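Zurport Home Sites – Hand-Held Gripper Collection
Pre-Session Safety Checklist, Bedroom Sites
Site: Dulinlow, children's bedroom
Filled in by: Oanh Mai
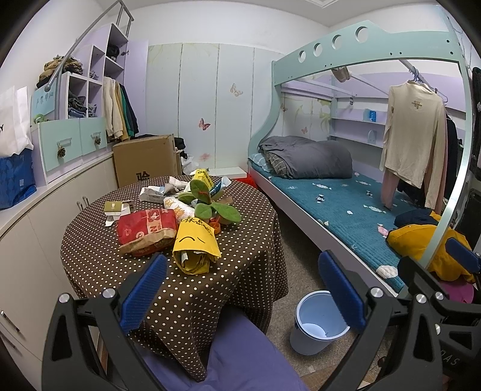
1. Room and floor
1.1 Walking path at least 106 cm wide where the operator turns. PARTLY. The gap between the round table and the bunk is narrower at the trash bin. Move the bin before the first run and put it back after.
1.2 Floor dry and free of loose items. OK. Tile floor, no rugs in the path.
1.3 Table covers clear of the operator's feet. COMMENT. The polka dot cloth hangs almost to the floor. Pin up the hem on the bed side or keep the operator one step back.
1.4 Stools and chairs pushed in or taken out. OK. Stool is tucked against the table. It may stay, but tell the operator it is there – it is easy to forget when looking at the fingertips.

2. Overhead and side hazards
2.1 Bunk rails, ladders and shelves pointed out to the operator. OK. Walked through it twice. The top rail of the bunk curves down on one side, and the operator should lean in only from the open part.
2.2 No reaching into the lower bunk with the tool above shoulder height. OK, agreed.
2.3 Hanging clothes kept away from the finger joints. COMMENT. There are clothes on hangers inside the bunk and jackets on a rail by the cubbies. Sleeves catch in open-frame fingers. If one catches, stop, open the grip fully and free the cloth by hand. Do not pull.

3. Tool
3.1 Finger pads seated, no lifted edges. OK, both sides.
3.2 Screws checked with the driver, not by eye. OK. One on the right finger took a quarter turn.
3.3 Grip opens and closes 10 times without sticking. OK.
3.4 Wrist strap on. OK.

4. Objects
4.1 Load limit for this tool is 300 g. Weigh anything in doubt. OK. The plush plant and the small yellow box are under. The yellow bag with the frowning face was not weighed, so leave it out for now.
4.2 No glass, blades, medicine or open liquids in reach. OK on the table. Drawers not opened, see 5.2.
4.3 Wrappers and papers sorted with the family before use. NOT DONE. Ask what is trash and what is not. The Jadamholm site lost a school form this way.

5. Household
5.1 Adult of the household present for the full session. OK.
5.2 Closed drawers and wardrobes stay closed unless listed on the consent sheet. OK. None listed.
5.3 Names and handwritten labels reported to the reviewer. COMMENT. Handwriting on the yellow bag and on the blue label on the shelving unit. Reported under Tudose entry 111.

Result: may start once 1.1, 1.3 and 4.3 are closed. Recheck section 3 after any drop, even onto the mattress.

Zurport Site Safety | Questions: ask your site lead | All rights reserved | Back to top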